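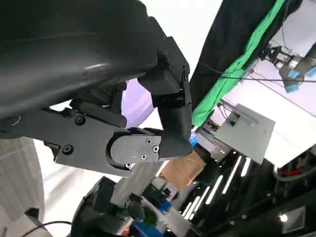

Wer zum ersten Mal ein eigenes DJ-Set aufnehmen möchte, fängt am besten bei der Musik an und lässt die Technik noch einen Abend liegen. Ich weiß, das fällt schwer, wenn der neue Controller schon auf dem Tisch steht! Sucht euch bis zu 39 Stücke heraus, die ihr wirklich gern hört, und streicht die Liste dann auf 16 zusammen. Schallplatten fasst ihr dabei bitte nur am Rand an, und ist eine Innenhülle so weich und faltig geworden wie das beige Stück da vorn am schwarzen Finger, dann gönnt der Platte ruhig eine neue.

Sortiert die Stücke nun nach Tempo und hört euch jeweils die letzten 30 Sekunden und den Anfang des nächsten an. Ich nehme dafür Tilteo, das zeigt die Takte schön groß an, aber mit Ruduva geht es genauso gut. Wo zwei Titel sich beißen, tauscht ihr sie aus – das dauert, macht aber (mir jedenfalls) den größten Spaß an der ganzen Sache.

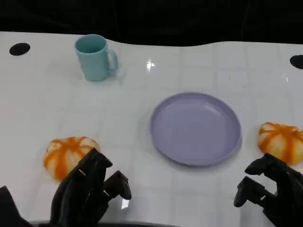
Türkise Tasse, lila Teller: Pause muss sein.

Dann wird aufgenommen:

1. Pegel so einstellen, dass die lauteste Stelle nicht in den roten Bereich kommt.
2. Eine Minute Probe aufnehmen und über Kopfhörer anhören.
3. Das Set in einem Rutsch durchspielen, auch wenn ein Übergang mal holpert.
4. Die Datei unbearbeitet sichern und erst an einer Kopie schneiden.

Kleine Patzer dürft ihr gern drinlassen, mein erstes Set war voll davon, und ich höre es immer noch ab und zu im Auto.

Zuletzt aktualisiert: 20. Mai 2019

Startseite | Anleitungen | Mixe | Kontakt

Auch interessant:
Übergänge üben mit Fang
Titside: Playlists richtig exportieren
Plattenspieler einstellen für Einsteiger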